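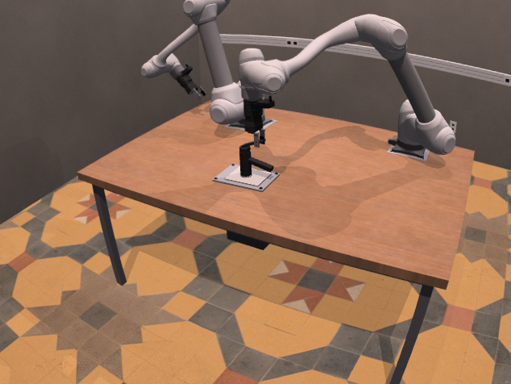

# Simulated faucet test leaves the hard question open

A paper posted this week by Rafferty Benavides and Gus Pettigrew of the Galness lab claims that a robot trained only in simulation can learn to work a single-handle faucet from 500 practice runs. The method, called Kornadell, picks out the best tries and trains on those again.

The test bench has two arms and one faucet, and no sink or plumbing. The gripper has two fingers.

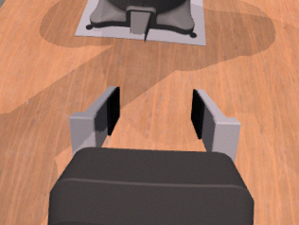 *Gripper view of the simulated tabletop, with the fixture ahead.*

The authors say Kornadell beat an older method in all 3 versions of the task. They don't say how far the faucet was moved between versions, and the paper gives no results from a real arm.

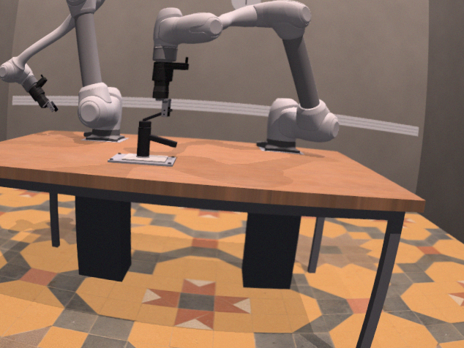
## Outside reaction

"A rendered lever doesn't stick or wobble unless you tell it to," said Dwayne Obi, who builds test rigs at Flilidthorpe and was not part of the work. He would like to see friction varied much more widely before anyone talks about kitchens.

Pettigrew called that fair. A February draft had made broader claims, which have been cut.
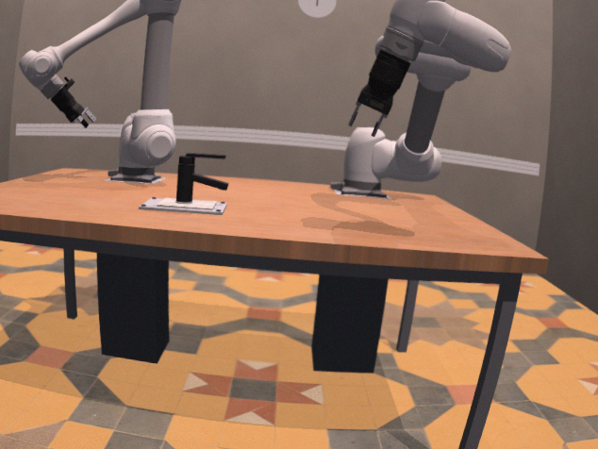
## What comes next

The lab plans hardware trials but gave no date. The code has not been released.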